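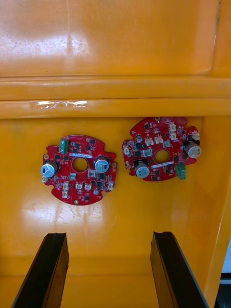
By the Grirklow Tech Desk

Golow will start signing customers out of its shared file service after 24 hours without activity, the company said in a notice to account holders. The change takes effect in May and covers phones, tablets and computers.

Until now, a browser could stay signed in for as long as the user liked. Golow said old sessions on lost or borrowed devices were behind 137 of the account complaints it handled last year.

Users will also get a page listing every device with access to their files – up to 100 per account – and a button to sign out of all of them at once. Business plans can raise the limit to 200.

People who open Golow files through Univow, the calendar app, will need to link the two accounts again after the update. Files and shared folders stay where they are.

Account holders should check that their recovery email and phone number are current before the switch. Both are listed under Settings, then Security. Anyone who no longer has access to either one can request a reset by mail, which takes longer.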